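Das Brett

Aranka Hegedűs bekam den Schlüssel zur Werkstatt im Dezember, zusammen mit einer Liste. Auf der Liste stand alles, was ihr Onkel Kálmán hinterlassen hatte: 227 Posten, von der Hobelbank bis zur Kaffeedose mit Schrauben. Das Brett war Posten 70. »Ahorn, verleimt, ein dunkler Streifen«, hatte jemand dahinter geschrieben.

Sie kannte das Brett. Als Kind hatte sie daran gesessen, wenn ihre Mutter in Nokbridge arbeitete. Kálmán gab ihr Klötze, einen grünen Stern, einen roten Stern und noch ein paar andere, und sagte, der dunkle Streifen sei der Fluss. Wer hinüberwollte, musste bezahlen. Er selbst war der Fährmann und nahm, was sie in den Taschen hatte, einmal einen Knopf, einmal ein halbes Brötchen.

»Das kann weg«, sagte Attila Barta, der für sie den Lieferwagen fuhr. Er meinte die Klötze. Das Brett fand er brauchbar.

»Die gehören zusammen«, sagte Aranka.

Sie nahm beides mit nach Vornik, in den Raum, in dem sie seit sieben Jahren arbeitete. Die Tische dort waren blau und voller Löcher. Sie legte das Brett darauf und stellte einige Klötze ans hintere Ende, jenseits des Flusses. Nur den grünen Stern behielt sie in der Hand. Er war leichter, als sie gedacht hatte. Dann setzte sie ihn auf die vordere Seite, links, und ging Kaffee holen. 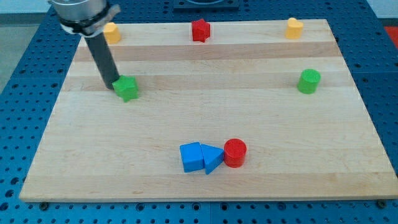 Der grüne Stern auf der diesseitigen Seite, der rote am anderen Ufer.

Als sie zurückkam, stand Mirsad Nedeljković am Tisch und hatte die Hände in den Jackentaschen.

»Ist das ein Spiel?«, fragte er.

»Das hier ist der Fluss.« Sie zeigte auf den Streifen. »Der Grüne will rüber.«

Mirsad sah sich das eine Weile an. Draußen fuhr der Bus nach Plurnton vorbei – es musste also kurz nach vier sein.

»Und was kostet das?«, fragte er.

Aranka suchte in ihrer Tasche. Sie fand den Schlüssel zur Werkstatt und legte ihn auf das Holz.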